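Table-clearing notebook, Mustville bench
Monday, started before lunch

Picking up from the last entry, where I complained for a whole page about cups. I'm in a much better mood today! The new wrist angle works. Instead of coming straight down on everything (which I'd been doing out of habit, because that's how all the block-stacking code was written) we let the arm come in low and sideways when the thing it wants is lying down. Bottles, mostly. It sounds like such a small change and it has made the whole afternoon more fun to watch.

Settings for whoever runs it next: speed cap at 60 percent, approach "side" for anything longer than it is wide, approach "top" for fruit. Leave the grip force where I put it. I know it looks low. The strawberry will thank you.

Total attempts logged since we moved to this table: 138, counting the ones I stopped by hand. I haven't sorted them by object yet, so please don't quote a success rate to the Stinden people until I have. My gut feeling is that fruit is nearly there, bottles are coming along nicely, and cups are still cups.

The problem with cups is really two problems. A single cup on its own is easy, you pinch the rim and go. Put something tall beside it and the planner wants to swing wide, and then the cable loop starts rubbing, and then I get nervous and hit stop. Nested cups are worse. The arm takes hold of both walls and lifts the stack as one cup, perfectly happy with itself, and the log says "1 cup, done." For a dishwasher job that would be a disaster. For putting things back on a shelf I think it might be fine? Worth deciding before we write the next scoring sheet.

Tried the mixed table after lunch, food and cups and a bottle together with the big plate, so closer to what a kitchen table looks like when people get up and leave.

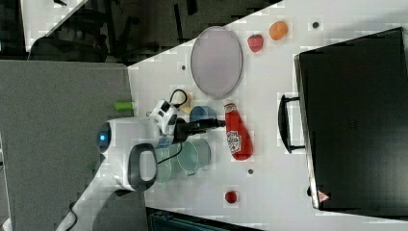 Can a machine clear the table after dinner yet?

It can clear parts of it, slowly, with a person close enough to step in. One object at a time, dry things, a table at a known height, and nobody in a hurry. What it can't do is the bit we do without thinking, where you scoop up the plate with one hand, drop the fork on it, pinch two glasses in the other and nudge the door open with your hip. I still think that's a planning problem much more than a hand problem, and I'd happily argue it over coffee with anyone from the Lazăr side of the building.

What got me excited today was the recovery behavior. When a grasp slips, the old version backed all the way home and started over, which cost us 20 seconds every time and made visitors look at their phones. Now it backs off a little, takes another look and tries again from where it is. I saw it miss a bottle, wait, shift over and get it on the second go, and I said "yes!" out loud to an empty room.

Less good: shiny labels. The pose estimate jumps when the overhead lights hit the print, and the jump is enough to put a finger on the cap when it should be on the body. Turning off the row of lights nearest the door fixes it, but that's cheating, kitchens have lights. Will try averaging over more views first.

Also less good: large flat plates. We have no real grasp for these. The edge sits too close to the table to get a finger under, and sliding the plate to the table edge so it overhangs (my favorite idea from the Ekness visit) needs a push skill we haven't trained. I'd like to start on that next. It's how I pick up a plate or a coin myself, come to think of it, and I suspect half of household work is pushing things to where you can get at them.

To do:
Sort the attempt log by object and by approach.
Decide whether a lifted stack counts as one or all.
Re-route the cable with a shorter loop, check it at full reach.
Start collecting plate pushes, slow speed only.
Write down the lighting for every run, I keep forgetting.

Left the arm parked and the battery on charge at 6:40. If the side approach still behaves tomorrow morning I'm merging it.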